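What Is a Beat?

A beat is the steady pulse under a piece of music. In hip-hop, the word has a second meaning. It also names the whole backing track that a rapper performs over: the drums, the bass and any melody.

Counting the pulse

Most hip-hop is counted in groups of four. Each group is called a bar. Say "one, two, three, four" at an even speed and you have counted one bar. The kick drum, which makes a low thump, usually lands on one. The snare drum, which makes a sharp crack, usually lands on 2 and 4. Small, quick cymbal sounds called hi-hats fill the gaps.

Tempo

Tempo is the speed of the pulse. It is measured in beats per minute, or BPM. At 60 BPM there is one beat every second. Many hip-hop tracks sit between 80 and 100 BPM. A faster tempo leaves a rapper less time for each word.

Loops

A loop is a short section of sound that repeats. Early DJs made loops by hand. They put the same record on two turntables and played the drum part, called the break, on one. While it played, they turned the other record back to the start of the break. Then they switched over.

Later, machines called samplers could store a sound and play it again at the press of a pad. Today most loops are made on a computer. The practice track "Prateo" on the Droleo listening page is one loop, two bars long, played 39 times. The bass drops out for the last 5.

Where the words go

A rapper fits syllables between the beats. The pattern they make is called flow. Rhymes often fall on beat four, at the end of the bar, but they can go anywhere. A syllable placed between two main beats is called off-beat.

Try it

Tap your foot evenly. Clap on 2 and 4 only. Keep this up for 6 bars. Next, say your own name once in each bar, always starting on beat one. Then start it on beat three and listen to how the rhythm changes. 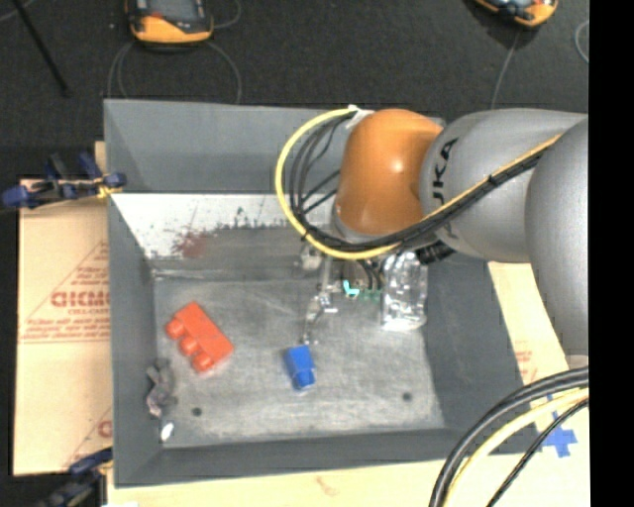

Menzies wrote in to ask whether a song can have a beat with no drums in it, and added that clapping on 2 and 4 was easy until the name part started.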